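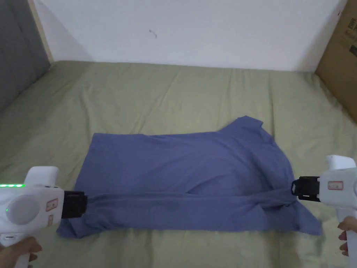

Skirgate's Tuesday folding evening has outgrown its room

A class in how to fold a T-shirt has become the hardest ticket to get in Skirgate this February, a sentence that would have got me laughed out of the newsroom a year ago.

The weekly session, run by Osaze Odukoya in the upstairs room at the Uzor launderette, began with places for 10 people. Last Tuesday the queue reached the bottom of the stairs before the doors opened, and several hopefuls were sent home with their shirts still in their bags, presumably crumpled.

Odukoya, who spent years in hotel linen rooms before moving to the town, teaches on beds, which he had carried up the stairs one at a time. Most people, he argues, fold their washing on the bed whatever the books tell them, so they may as well learn there. A table is too high for some and too small for the rest. A bed has a sheet on it, the sheet has a bit of grip, and a shirt laid across it mostly stays where it was put.

His method is not going to trouble the patent office. The shirt goes down flat and sideways, the creases are smoothed out with the side of the hand, and the lower part is brought up over the rest in one wide band. The ends are kept level, or as level as the pupil's patience allows. Sleeves come later. Odukoya has strong feelings about sleeves and would prefer that you didn't get him started before the tea break.

The trouble, he says, nearly always comes at the ends. People pull harder on one side than the other, the fold runs off at a slant, and a corner escapes. "Then they pat it," he said. "Patting does nothing. You have to go back and open it up again."

The evening ends with a timed round, in which pupils have 60 seconds to get a shirt from heap to drawer. Zulkifli Khoo, a bus driver and the current holder of the best time, told me that he had been practising at home and that his family had asked him to stop. He folds plain cotton T-shirts for preference and regards anything with buttons as a different sport.

Not everyone is persuaded. A woman waiting for her duvet cover downstairs wanted it known that she had been folding shirts for free since she was six, and that they had all gone into the drawer. She did, however, ask what time it started.
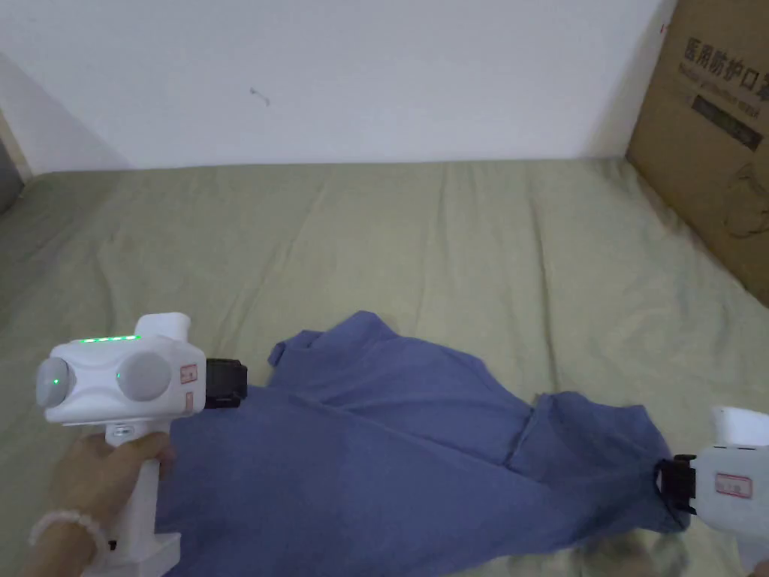 Does the fold work on a shirt that has come out of the wash in a crumpled heap?

It does, provided you shake the shirt out first and take a minute to lay it flat. Soft cotton is forgiving, and small wrinkles will mostly settle under the weight of the pile. Twisted corners won't, so straighten those before you make the first fold.

Odukoya is now looking at 2 larger rooms in the town, one of them over the old Draser shoe shop, where the stairs are wider and the beds might go up without anyone losing skin. Until something is signed the class stays where it is, with names taken at the launderette counter from 10 in the morning. Bring your own shirt – ironed ones will be turned away, on the grounds that you are showing off.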